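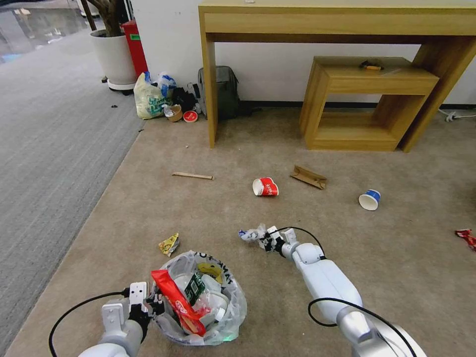
Carpet area, open bag partly filled with snack packaging, white cups and containers.

Bragança open day, January: notes on the waste room at Drila

The Drila open day was split between two sites. The morning was spent at the Randum transfer hall, covered in a separate note. The afternoon session took place at the Drila building and dealt with small litter of the kind left behind in lounges and break areas: cups, wrappers, tissues, cans, bottles.

The room is plain. A beige carpet covers most of the floor and meets a gray strip on the left. A light wooden console table stands against the white wall, with a smaller side table under it and a stool with a pale cushion off to the right. Bags are kept on the floor by the wall, next to the console. The furniture leaves the middle of the carpet clear for the litter and the bin.

The bin is round and takes a translucent printed liner. Liners are bought in boxes of 200. Drila uses one grade for all small rooms on the site, which simplifies ordering but means that in the smallest bins a good length of plastic is folded over the rim and does no work.

Most of the material is light. Paper cups and flattened cardboard take up volume and weigh very little, and snack wrappers behave in much the same way. A thin wooden stick is the usual awkward item. It lies flat in the pile of the carpet and is easy to pass over, and in a soft liner the end can go through the side.

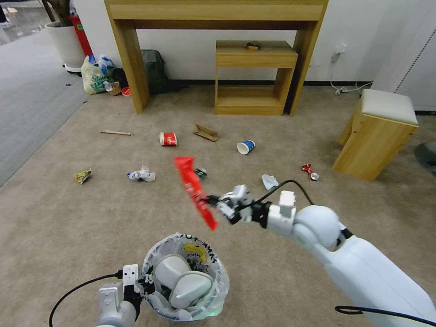
One comment from the group was that a single liner makes no sense where cups, cans and film turn up together, and that the Grendari depot had dropped the practice after 30 days of rejected loads. The reply was that mixed collection at Drila applies to the room only. Separation is done downstream, on a bench we did not get to see.

I would side with the comment. Paper cups pick up residue from anything wet in the same bag, and once that has happened the board is lost. A second bin for cans and bottles would cost little in a room this size. 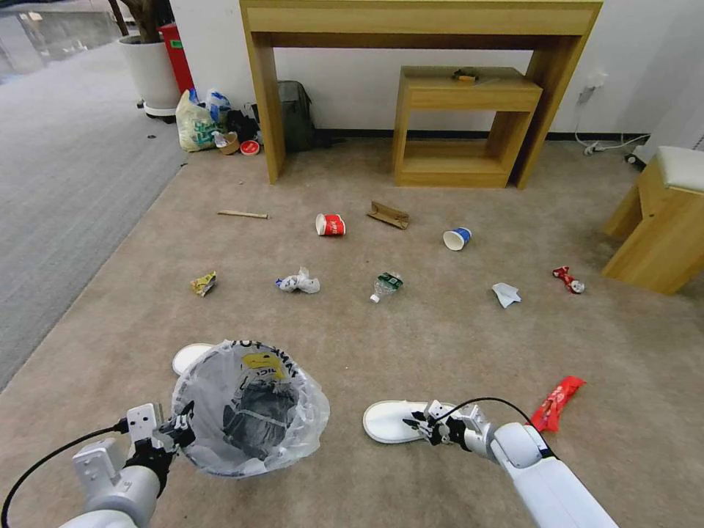 Liner changes follow a fixed rule. The bag comes out when it reaches the rim or after five working hours, whichever is first. Full bags are tied, labeled with the room number and left by the service door for the Randum pickup — the label is handwritten, and the ones I checked were legible.

Points to follow up:
Tear strength of the current liner, figures requested.
Cost of a smaller liner for the round bins.
Whether Grendari will share its rejection log. 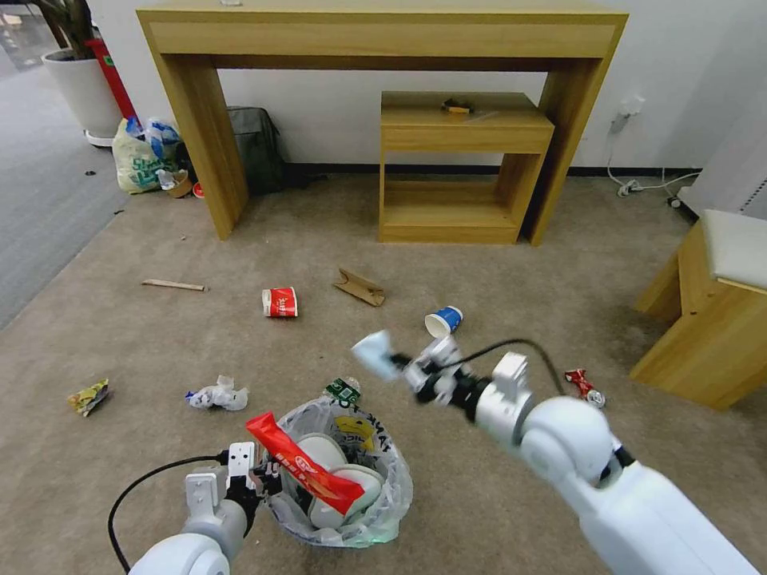

Round bin with printed liner, paper cups and wrappers inside. Cardboard and wooden stick on the carpet.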